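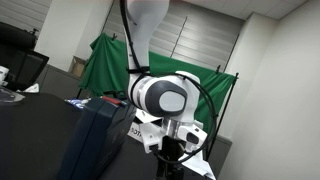
Mirta Mansilla wants the hard cases dealt with first, before anyone touches a cable, and she said so twice on the phone before I'd even got my coat off. Fair enough. She's been asking for a proper sort-out at Lelletti since November, and as of this week she's finally getting one.

The plan went up on the door on Jan 1, 2021, and it's a simple one. All the carrying cases get opened, checked against the stock list and closed again with the right things inside. After that come the desks, then the odds and ends that have been living on the desks. There are 125 lines on the list and I had a go at the first page myself, which took the best part of a morning (I kept stopping to read old delivery notes – I'm no use at this sort of job).

The bit I enjoyed most was the containers. People bring in tubs and canisters from home, use them for screws or tea or who knows what, and then they wander. The new rule is that anything without a name on it goes on the table until Monday. If you want it back, come and get it! After that it goes into the shared cupboard and you'll have to be quick.
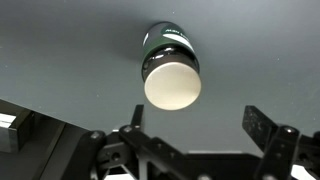 *A container with a dark green label and a cream-coloured end.*

I put my own biscuit tin on the list before anyone else could claim it.

There's been a bit of grumbling about the desks, mostly from the Cimum lot, who like to leave their keyboards and mice exactly where they stopped using them. Nothing gets unplugged without asking, so they can relax. Loose leads are a different matter. Those are to be coiled, tagged and put in the drawer under the window, and the Tyagi order of tags has arrived in four colours, so there's no excuse. I've bagged the yellow ones.

Cardboard boxes can stay if there's still something in them. Empty ones go flat behind the door, please, and do check for paperwork first, as we lost a warranty card that way last year and Lonar were not very nice about it.
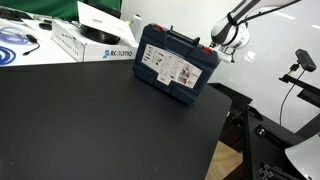
*Dark blue carrying case with red latches, and the white desk behind.*

Case labels stay on, even the creased ones. If you need to add a sticker, put it where the old text can still be read.

Sorting carries on next week from half past nine, with 15 minutes for tea, and the stock list is on the hook by the door with a pencil tied to it.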